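Plilby Help > Robotics > Hands and grippers

Five-finger hand vs. parallel gripper for detergent bottles, same controller

Posted by Padmavathi Marar, 12/1/20

I have to recommend an end effector for a two-arm cell that picks up full liquid detergent bottles, turns them and lays them back down on a table. The candidates are a pair of Joltgate five-finger hands and a pair of Kalniņš parallel grippers with rubber pads. Both mount on the arms we already have and both run from the same Nutholm controller, so arms and wiring drop out of the comparison.

The test layout is a green table with a yellow taped area on the left part. Detergent bottles lie on their sides, some on the yellow and some on the bare green. The arms reach in from one side of the table and the operator sits at another. Head camera only for now.
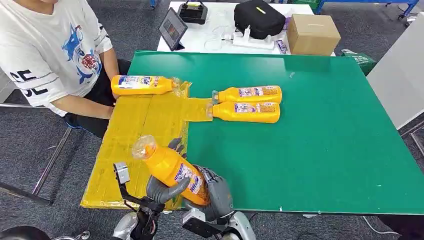 My numbers so far are from the hands. Out of 133 attempts, 102 ended with the bottle where it was supposed to go. I count a drop, a rotation of the bottle in the grip, or a timeout as a failure. I did not separate these in the log, which I now regret. The grip command is position only, with a fixed closing pose for all fingers. The controller loop is set to 1000 Hz, but the hands accept new targets much more slowly than that.

What I want to know:

Is it fair to run the parallel grippers on the same approach path, or does each type need its own?

When two bottles lie touching each other along their length, has anyone had a parallel gripper get a jaw between them without pushing one away?

Does a wrist camera help enough to be worth the extra cables?

Samuele Morelli

Each type needs its own path. If you use one path you are testing the path. A hand coming down over the side of a bottle can close with the palm well off center and still hold. A parallel gripper has to line up with the bottle's short axis, and a few degrees of error will roll it. Give both the same start pose, the same bottle positions and the same time limit, and let the last part of the motion differ.

On touching bottles: yes, but only with thin jaw tips, and only by going in at the neck end where the bottle narrows. With the padded jaws you describe I would expect to move the neighbor nearly every time. The other option is to push the near bottle aside with the second arm first. Log that as a separate step so it doesn't hide inside the pick time.

Before you run the second set, fix the log. Use these fields:

hand or gripper, left or right
start surface (yellow or green)
cap direction
neighbor touching, yes or no
result: placed, dropped, rotated in grip, timeout
time from first motion to release

Keep the surface field even if it looks pointless. Film and bare tabletop do not slide the same way, and a bottle that slips on one may stay put on the other while the fingers close.

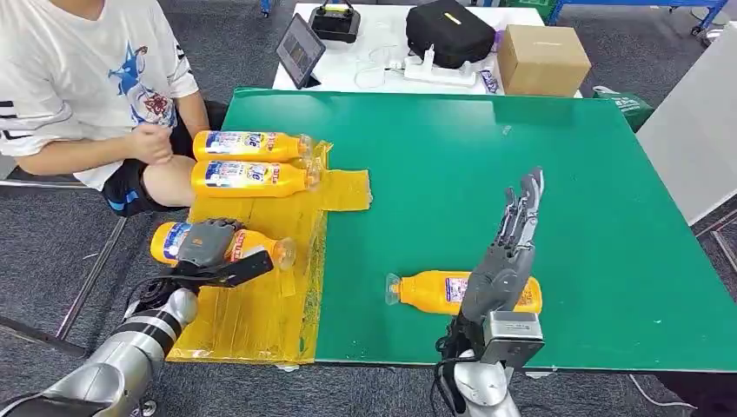

I would also drop the single closing pose. Close the thumb first to a light contact, then the other fingers, then tighten all of them together. When everything closes at once, whichever finger arrives first pushes the bottle, and that is probably a good share of your rotations. If the hands report motor current, use a current threshold for the contact step. If they don't, stop the thumb short by a fixed angle and tune it by hand.

The 1000 Hz figure tells you nothing about the grip. Measure the time from target sent to finger moving and write that down for both devices.

Sveva Valentini

Get the parallel grippers. Fewer motors, less to fix. We had hands until July and went back.

Cinzia Dal Bello

Only answering the camera part. I tried one on each wrist for a similar job, 2 cameras total plus the head. During the approach they helped, mostly with finding the cap. Once the fingers were around the bottle the wrist view was all label and no use for checking the grip. From the head, the hand covers the far side of the bottle in the last part of the motion, so you lose that too.

If you add them, put the bracket on the side of the wrist away from the other arm. Mine hit each other during handovers until I moved them. Tie the cable down on both sides of the wrist joint and leave a loop between, then run the wrist through its full range by hand before powering up.

Which firmware are the Joltgate hands on? The older one ignores the speed setting on the thumb.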